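Fiche produit, mise à jour de mai

# Pillau, cellule de démonstration simulée pour l'automatisation de laboratoire

Pillau est un environnement de simulation destiné aux équipes qui constituent des jeux de démonstrations pour l'apprentissage par imitation. Il est édité par Sisico et livré avec un poste de téléopération, un enregistreur et un outil de relecture. L'opérateur pilote le bras dans la scène et chaque essai est stocké sous forme d'épisode, avec les flux des caméras et l'état du robot sur une même base de temps.

La scène standard reprend une paillasse à plateau perforé, un bras articulé sur socle vert, un instrument fermé blanc et noir et une station de pipetage à portique. Le reste de la pièce est modélisé aussi, bureau et étagère compris.

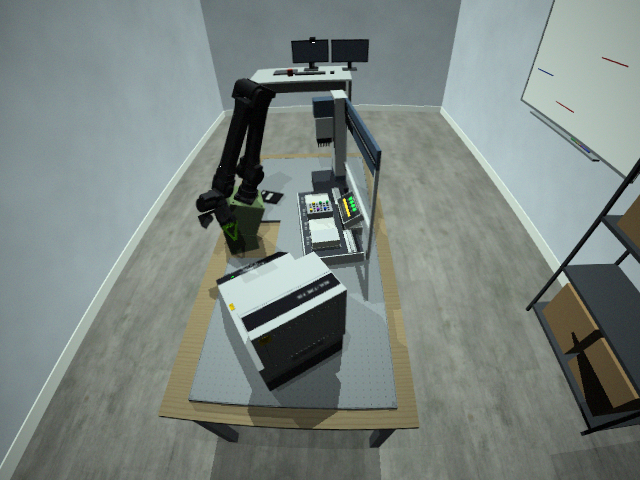
## Contenu de la licence

- la scène standard et ses fichiers sources
- l'enregistreur d'épisodes
- Bepari, l'outil de relecture et d'annotation
- 400 épisodes de départ, tous relus
- deux postes opérateur (postes supplémentaires sur devis)

## Enregistrer une session

L'opérateur choisit une tâche dans la liste, remet la scène à zéro et lance l'enregistrement au clavier ou à la pédale. Un épisode interrompu est conservé par défaut avec l'étiquette « incomplet ». On peut désactiver ce réglage, mais les essais manqués servent souvent à entraîner un détecteur d'échec et nous conseillons de les garder.

Les consignes de tâche sont rédigées en texte libre, en français ou en anglais. Une consigne par épisode, sans limite de longueur.
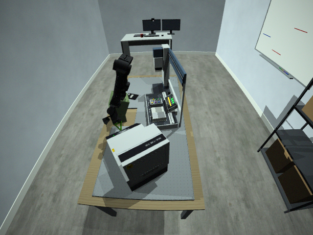

*Scène standard : les doigts verts de la pince au-dessus du bord arrière de l'instrument blanc et noir.*

La position des objets mobiles peut être tirée au hasard à chaque remise à zéro, dans une zone que l'on dessine sur le plateau. La graine est enregistrée avec l'épisode. Pour un jeu d'évaluation, fixez-la et notez-la dans le manifeste.

## Caméras

Les points de vue se placent librement dans la scène. Une vue fixe cadrée sur la station permet de contrôler la tête de pipetage et le portoir à bouchons colorés, deux éléments assez petits en vue d'ensemble. Si la tâche porte sur les tubes, rapprochez la caméra avant de commencer la campagne, car un changement de cadrage en cours de route oblige à rejouer les épisodes déjà faits.

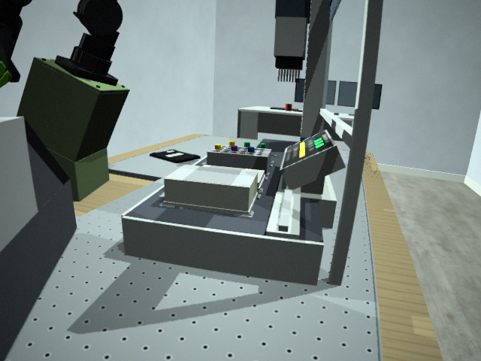

Le rejeu se fait hors ligne à partir des états enregistrés. On peut donc ajouter une caméra après coup et produire les images manquantes sans rappeler l'opérateur. Comptez 2 Go d'espace libre par campagne pour les fichiers temporaires.

Une vue rapprochée avec la pince au premier plan s'ajoute dans le même menu. La pince y occupe beaucoup de place et masque une partie des objets. Nous recommandons de toujours l'associer à au moins une vue fixe.
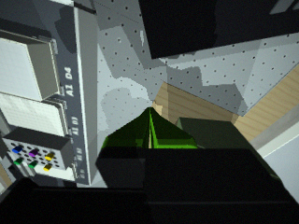

Les deux flux sont exportés dans des dossiers séparés, avec un index commun. Les textures, l'éclairage et la couleur des bouchons peuvent être modifiés au moment du rejeu. La géométrie, elle, reste celle de l'enregistrement.

## Relecture et annotation

Bepari affiche les vues côte à côte et permet de découper un épisode en étapes (approche, prise, transport, dépose). Chaque épisode reçoit un statut : accepté, à revoir, rejeté. Sur la campagne interne menée par Afroza Talukder à Prunton, 85 % des épisodes ont été acceptés à la première relecture, et 91 % après correction des bornes d'étapes. Les rejets restants venaient surtout de consignes ambiguës.

## Limites connues

- Les liquides ne sont pas simulés.
- Les contacts très fins entre pince et bouchon demandent un pas de calcul plus court, à régler dans les paramètres avancés.
- Un seul bras par scène dans cette version.

## Contact

Questions techniques : Dinesh Saha. Licences et devis : Nives Valentini. Les demandes de scènes sur mesure doivent être accompagnées d'un plan coté de la paillasse et de la liste des instruments.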